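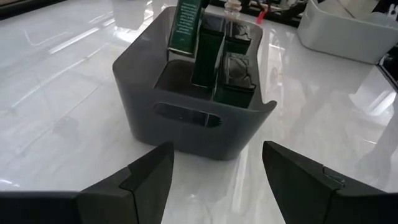
Paprika rieche man erst, wenn man die Tür zur Mühle aufmacht, schrieb mir Lerato Baloyi vorher, und ich solle bloß keinen hellen Pulli anziehen. Hab ich natürlich trotzdem gemacht.

Januar
Von Laine Strazds

Offener Tag also bei der Gewürzmühle Szabó in Dramwood. Eintritt zwei Euro, die man beim Einkauf wieder gutgeschrieben bekommt, und gleich am Eingang eine Tasse Brühe mit viel zu viel Kümmel (ich fand sie großartig). Kálmán Kovács führte unsere Gruppe durchs Lager. Dort stehen die Säcke mit Koriander, Bockshornklee und Pfeffer bis unter die Decke, und er hat wirklich jeden aufgemacht, nach dem wir gefragt haben. Die alte Steinmühle schafft 400 Kilo am Tag, die neue 800, und trotzdem läuft der edelsüße Paprika weiter über die alte. Warum? Der Stein bleibt kühler, sagt er, und dann hielt er uns beide Sorten unter die Nase. Ich hab den Unterschied gerochen! Glaube ich jedenfalls. 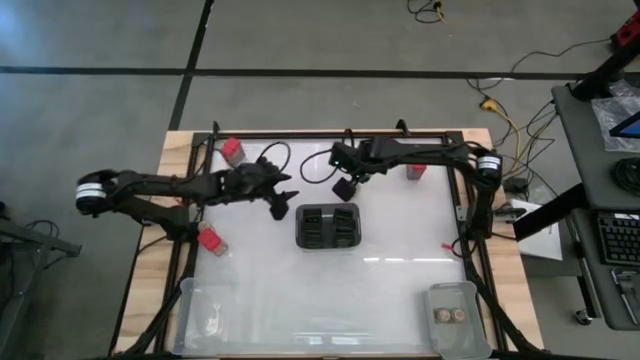 Tisch mit weißer Arbeitsfläche

Nach der Führung ging es ums Mischen, und da wurde es voll und laut. Jeder durfte sich ein Currypulver zusammenstellen, meins hatte am Ende so viel Nelke drin, dass mein Nachbar lachend drei Schritte zurückging. Röstet die ganzen Samen ohne Fett und mahlt sie erst danach - das hab ich jahrelang falsch herum gemacht. 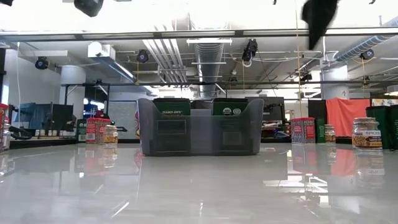 Zu Hause steht bei mir alles Gemahlene viel zu lange im Regal, manches noch aus der alten Wohnung. Kálmán rät zu kleinen Mengen und dichten Deckeln. So ein kleines Glas wie das mit dem weißen Deckel und dem Etikett in Gold und Weiß reicht für Muskat ewig, für Paprika bei mir keine drei Wochen. Am besten dunkel lagern und nie direkt über dem Herd.
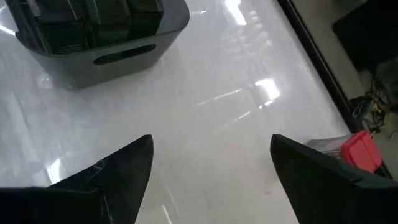

Glänzend weiß, die Tischplatte

Im Laden hab ich dann Kümmel, geräucherten Paprika und einen Beutel langen Pfeffer mitgenommen, den ich noch nie verkocht habe. Parken könnt ihr hinter der Halle, die Einfahrt ist allerdings eng - lieber mit dem Bus kommen. Der Pulli liegt seit gestern in Gallseife.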